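Posted in: Maritime History > Ferries and Coastal Steamers > List Archive

Subject: Re: Vekoson ferry logbooks, access and copying

Dear members,

I write in reply to the inquiry from Theerawat Nakpan, quoted in part below. The photographs come first, followed by the response of the Records Section.
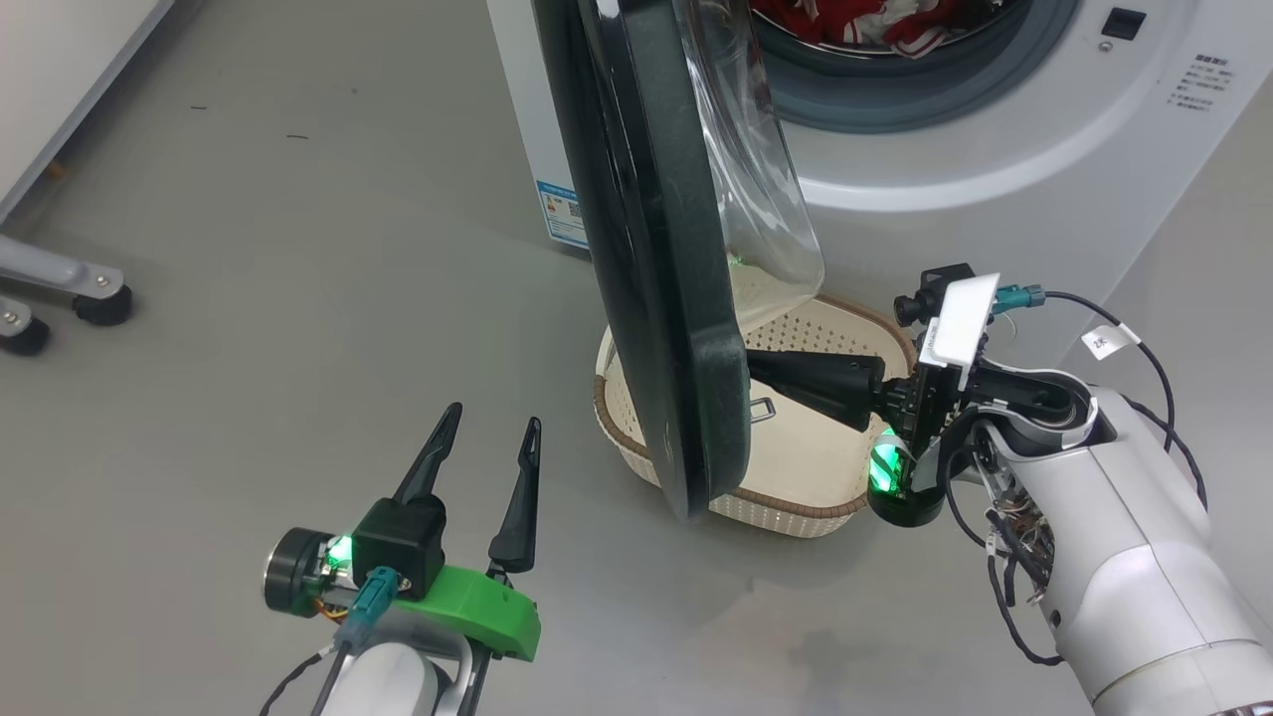
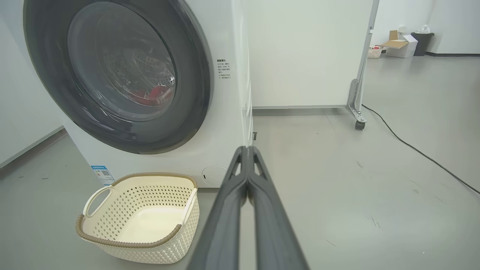
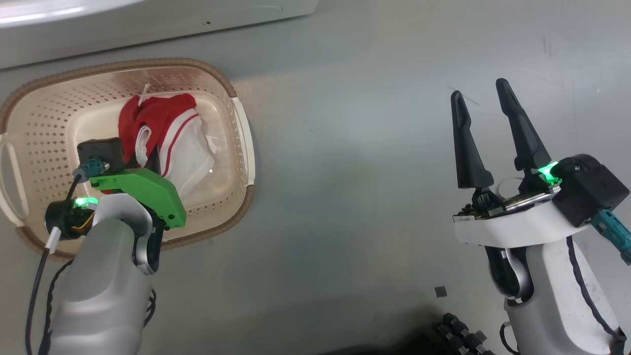
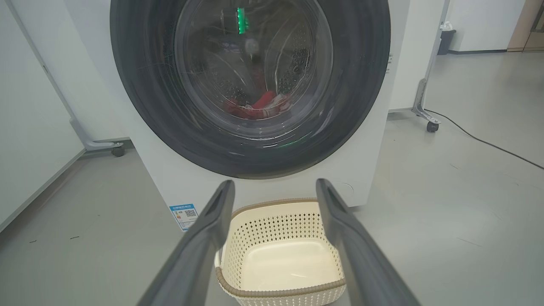

Front-loading washer and laundry basket, with red and white clothing.

> Theerawat Nakpan wrote:
> I understand that the deck logs of the steam ferry Henao were
> transferred to your section when the Vekoson Line closed its
> office. Are they open to readers, and do they cover the winter
> in which the vessel was laid up at Rurketti?

The Henao logs are held under shelf number 1245 and are open to readers by appointment. The series consists of 3 bound volumes. The second ends with the vessel's arrival at Rurketti for boiler repairs, and the third begins when she returned to the Breltus crossing. No deck log for the lay-up has been found. The yard's repair ledger does cover those months and lists plates, rivets and labor in some detail, although several pages are stained.

Leena Tikkanen has completed an index of masters and mates with about 2000 entries. It may be consulted in the reading room. Copies of single pages can be ordered by mail, but the second volume has a weak spine and will not be copied until it has been rebound. We expect to send it to the binder in January.

Members who hold crew letters or freight bills from the Breltus crossing are asked to write to Elsa Kemppainen, who is preparing the supplement to the finding aid. Please give the date and port of each item.

Respectfully,

Raili Kettunen
Records Section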